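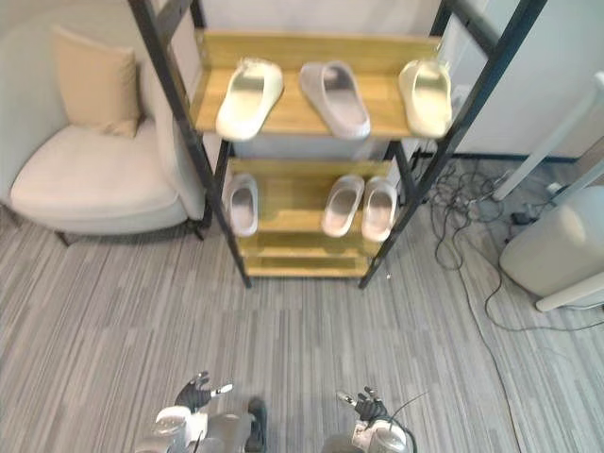
Four winters of boots, wet mats and nowhere to put any of it, and then the lease is up and the whole lot goes to the curb – Salamatu Aliyu told tenants at the June meeting she was tired of buying the same hallway over and over, and she wanted to know why a person can borrow a drill in this town but not a coat stand.

**FOR IMMEDIATE RELEASE**

# Zututska opens furniture lending to renters across Nastusard

NASTUSARD – Zututska, the non-profit tool and household library, is adding furniture. Small pieces only. Shoe racks, stools, side tables, bookshelves, folding desks, coat stands. Members take them home for the length of a lease and bring them back when they move.

The program is called Druren. Open to anyone renting in Nastusard, including basement suites and rooms in shared houses. Proof of tenancy needed, or a letter from a landlord or roommate on the lease.

Some 2622 households in the town rent, going by the library's own door-to-door count last fall. A lot of them move every year or so. Moving week is when the curbs fill up, mostly with things that still stand up fine and only need a bolt or a bit of glue.

"We picked up a bookcase in the rain last year, dried it out over a weekend, and it's been on loan ever since," said Aliyu, who put the first proposal to the library and now runs the Druren desk. "It isn't pretty. It holds books."

## How borrowing works

Pick a piece from the list at the desk or on Ojo, the library's booking page. Book a pickup slot. Sign the loan card.

- Deposit is $10 a piece, returned when the piece is returned
- Up to 6 pieces per household at a time
- Loans run to the end of the lease, then renew if you stay put
- Normal wear is fine, please don't paint anything
- Bring a blanket or old towel for the car, we run out

No car? Delivery inside town limits on the library's van, mornings only. Ground floor and elevator buildings are free. For walk-ups there has to be a second person at your end to help carry. The van driver will not take things up the stairs alone and will not be talked into it.

Pieces go out put together where they fit through a normal door. Where they don't, they go flat with the hardware taped in a bag to the biggest board, plus a sheet of instructions. Allen keys come back with the furniture. Members who lose one should say so when they return, so it can be replaced before the next loan.

## What we can't lend

Mattresses, upholstered chairs, cribs, anything with a motor. Beds are being looked at for next year but no promises, storage is the trouble. Bunk beds no.

The workshop checks every piece before it goes on the list. Legs level, joints tight, no splinters, no sharp brackets. Tall shelves go out with wall straps and members are asked to use them, espescially where there are kids. Ask your landlord first about screw holes. Most have been reasonable so far.
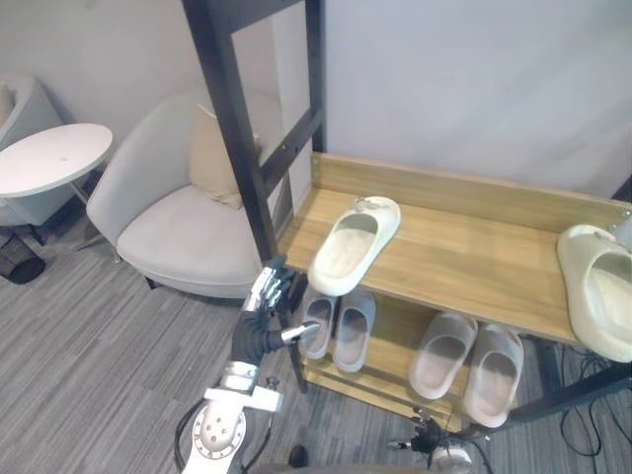
## Donations

Wanted most – front hall pieces. Shoe racks, benches, hooks on boards, umbrella stands, boot trays. These go fastest in the trial and there is already a wait list. Also narrow desks.

Drop-off is at the side door on the lane, 2 p.m. to closing. Not before, the van is loading and there is no room to stop. Please do not leave things outside overnight. Missing screws are okay, missing legs usually aren't. Instructions very welcome if you still have them, even a photo of the page.

Landlords clearing a unit can call ahead and the van will come by if there is enough to make the trip worth it. Same for stores with floor models or opened boxes.

## Helping out

The workshop needs people who can sand, glue and sort hardware. No experience needed for sorting. There is an apron, coffee, and a radio that gets one station. Under-16s are welcome with an adult.

## Booking and contact

Bookings open on Ojo at 10 a.m. on launch morning. Members without internet can book at the desk or over the phone, same list, same time, noone gets ahead.

Media: Salamatu Aliyu, Druren desk, Zututska, Nastusard. Mornings are best. Workshop visits can be arranged, closed-toe shoes please.

– 30 –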